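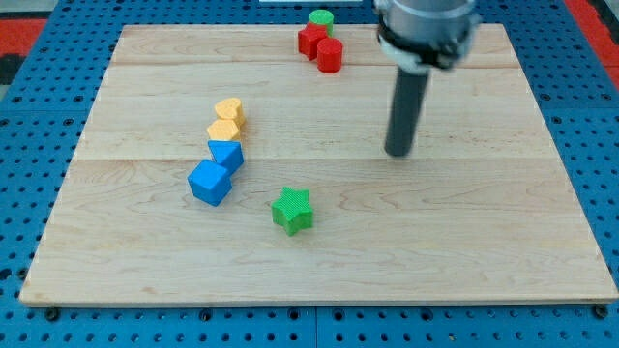 3.2 Block layouts and how people grouped them

The layouts used the eight blocks of the Mimedard set: two yellow, two blue, two green and two red. In every layout the blocks were placed on a pale maple board, with faint seams dividing it into horizontal planks. Figure 2 is the layout we refer to as L4. The yellow heart and the yellow pentagon touch, and the blue triangular prism rests against the blue cube, so that the four together make a loose diagonal down the left of the board. The red cube, the red cylinder and the green cylinder are near the back edge. The green star has no close neighbour.

Figure 2. Layout L4.

We asked 26 adults to write down how they would divide each layout into groups, in their own words and with as many groups as they liked. This gave 788 usable descriptions over all layouts. A further 117 were set aside, mostly where the writer had named single blocks and made no groups at all. Two of us (Sibiya and Voicu) coded the descriptions separately and talked through the cases where we differed.

L4 pulls colour and position apart. A reader who goes by colour has to join the star to the green cylinder across an open stretch of board. A reader who goes by position will leave the star alone and put red and green together at the back. Most writers did the second. Several of them then split the diagonal into its yellow and blue halves, so colour was still being used, but only inside a group that had already been made by position.

Shape came up less often. The two cylinders were seldom described as a pair, and the two cubes, which are far apart and of different colours, hardly ever. The heart and the star were called "the fancy ones" by one writer and "not proper blocks" by another. We coded both as grouping by shape, although Michailidis has argued that the second is closer to a judgement about use, and we return to this in Section 5.

Writers who had done the Pellelum sorting task beforehand used more colour words. Their groups were otherwise much the same.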